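About Takby

Takby is a small workroom that repairs and alters clothes. We replace zippers, take up hems, patch elbows and knees, reline coats, and mend knitwear by hand or by machine. Most of what comes through the door is everyday clothing, with some formal wear in spring and a lot of winter coats from November on.

The business began as a counter at the back of a dry cleaner on Haria Street. It had one sewing machine and a rail for finished work. When the cleaner closed, we took over the lease and knocked the two rooms into one. The old pressing area is now where we cut and pin. The front still has the original counter, and that is where you drop off and collect.

There are 10 of us, most working part time. Some came from bridal shops, some from upholstery, and a few learned here. New staff spend their first months on hems and buttons before moving on to linings and tailoring. We do not send work out to other shops, except for leather, which goes to Değirmenci. They have the heavy machines for it and we do not. Leather jobs take about a week longer because of this.

What we charge

Prices are listed by job on the board at the counter and on our price page. A plain hem is the same price whether the pants are new or twenty years old. For anything not on the list, we look at the item and give you a price before we start. If we open a seam and find more damage than we expected, we stop and call you.

We turn some work down. Fabric that has rotted from sun or sweat will not hold a new seam, and we will tell you so at the counter. We also do not alter rented clothes.

Materials

We keep up to 200 shades of thread in the workroom, along with the common zipper lengths in metal and nylon. Spare buttons are sorted by size first and color second - matching the holes matters more than most people expect. If you have the button that came off, please bring it. You are also welcome to bring your own lining fabric, as long as it has been washed. 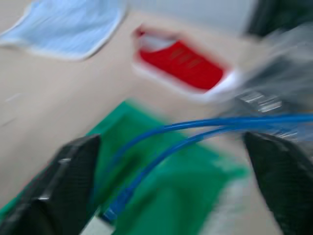
Small scraps go into bags for Waltik, a quilting group that meets near us. Larger pieces are kept for patches. Last year we finished 3,000 repairs, and 1,994 of those were hems and zippers. The rest was a mix of linings, darning, and resizing.

Opening hours and drop-off

The counter opens at 8 a.m. and closes at 5:30 p.m. No appointment is needed for drop-off, but please book a fitting if you want a jacket or dress taken in. Bring the shoes you plan to wear with it. Clothes should be clean when they reach us. Finished work is kept for 60 days, and we send one reminder before then.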